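Fletora Cloth Handling Challenge

The Fletora Cloth Handling Challenge is an annual student robotics competition in which teams program two-armed robots to sort, fold and stack household textiles. It is organized by the Stoltia Institute and is open to college and university students enrolled in any program. The final is held in July.

Background

The challenge grew out of a second-year course taught by Wiesława Sobczak, whose students had asked for a project using soft materials. Cloth was chosen as a low-cost subject that remains difficult for robots, as a towel seldom takes the same shape twice. The first edition was limited to the institute's own classes. Outside teams were admitted the following year, and 37 teams entered the most recent edition.
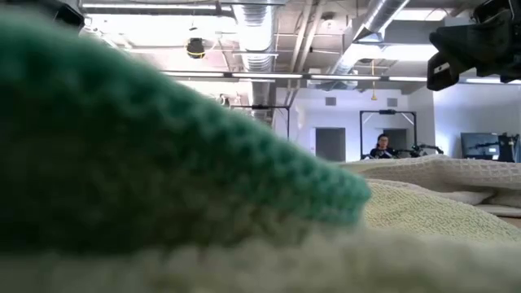 Towels and a green knitted cloth at a workstation, with further robot equipment in the room behind

Format

Each team is assigned a station and a set of cloths that differ in size, colour and weave. Teams may practise on the set but are not told the starting arrangement for scored runs. A run lasts 300 seconds. Judges award points for each cloth folded within tolerance, and deduct them for any item that leaves the table. Human contact with the cloths during a run ends it immediately. 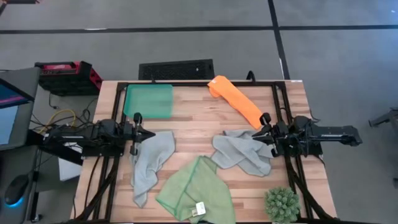
Two-armed station with five cloths on the tabletop

Two divisions are contested. In the Ostrowski Division, students operate the arms by remote control. In the Brurix Division, the robot must work on its own, using a program trained on recordings the team has made beforehand. The combined archive from the last edition held 3,831 recordings, of which 571 were set aside for judging. 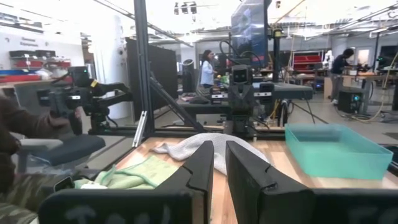 Teams in the Brurix Division must also submit a written report covering their training method, any failed approaches and the labour involved. The report counts toward the final standing and is read by a panel drawn from outside the institute. Students enrolled at Stoltia may submit the same report for course credit.

See also

Robotics competitions
Student engineering projects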